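Ticket: divider in sorting bin slides forward
Opened by: Kurniawati Wijaya
Area: sorting bench, Terndale workshop
Status: fixed for now, waiting on parts

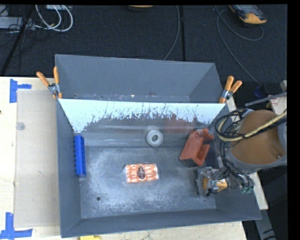 Gray bin with the divider clamped at both ends, four items in the front section.

Problem
The divider in the big gray bin won't stay put. Reach into the front for something and it creeps toward you, and by lunch the back section is twice the size it should be and the small stuff has slipped underneath. I love this bin (the sloping walls make it so easy to scoop things out!) so I'd really like to keep it in use.

Tried so far
Foam tape on both ends. Held for 2 days, then peeled.
Folded cardboard in the gap. Fine until somebody bumped the bench.
Turned the divider around. No change at all.

Update, 2:15 pm
Spring clamps! One at each end of the divider, the ones with the orange handles from the Collent drawer. I pushed and pulled on the panel for a good while and it didn't budge. So happy with this. I'm keeping the rear section clear and sorting out of the front only, where I have the long blue piece with the teeth, the gray ring, the red notched block and the little orange and white packet.

Reply from Trustov parts desk
Great to hear. Can you check that the clamps don't bend the rim? If they do, back them off and put a scrap of rubber under the tips. We can send slotted end brackets in July, pack of 12.

Update
Rim looks fine to me, rubber added anyway. Yes please to the brackets, one pack is plenty. The top of the divider is pretty scratched up too, so if you have a spare panel I'd happily take it. Leave this open until the brackets get here.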